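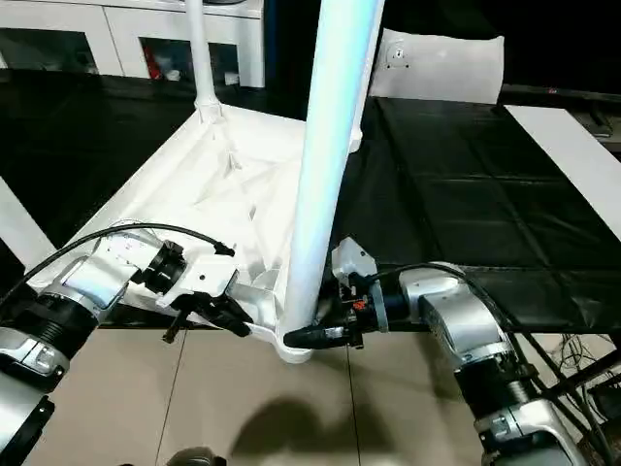 White stand with two poles on a dark table.

Bestgate warehouse fire: your questions

Readers have sent us many questions after the fire at the Khasawneh warehouse in Bestgate. We answer the most common of them on this page, and we will change the answers when the fire department gives new information.

When did the fire start?

The first emergency call came at 3 p.m. on Tuesday. The fire was under control in the evening, but crews stayed at the building during the night.
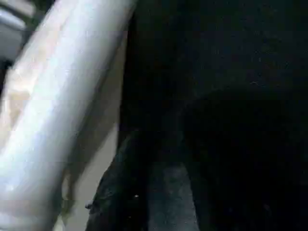
How many people had to leave their homes?

The town moved 66 residents from the two streets behind the warehouse. Most of them went to relatives, and the others slept in the school gym on Gorby Street.

Was anyone injured?

One warehouse worker was treated for smoke and went home the next morning. No firefighter was hurt.
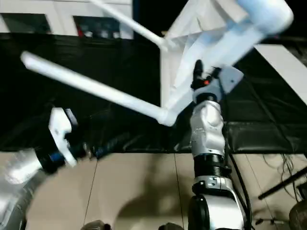 White plastic furniture with pole-like legs, tipped on its side.

Is the cause known?

It is not known yet. Investigator Ziad Nassar told Wemero News that the inside of the building must be made safe before his team can enter. He did not want to give a date for the report.

Can I drive on Gorby Street?

The part within 300 feet of the warehouse is closed to cars. Bus 15 uses the river road until the street opens again. 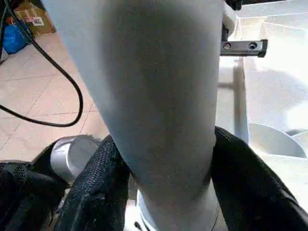 Pale cylinder, close up.

Where can residents ask for help?

Please go to the front desk of the town hall and bring something that shows your address.

Filed under: Local News, Fire and Rescue

Related
Bestgate school gym opens for residents overnight
Bus 15 riders face longer trips
What to do when smoke enters your home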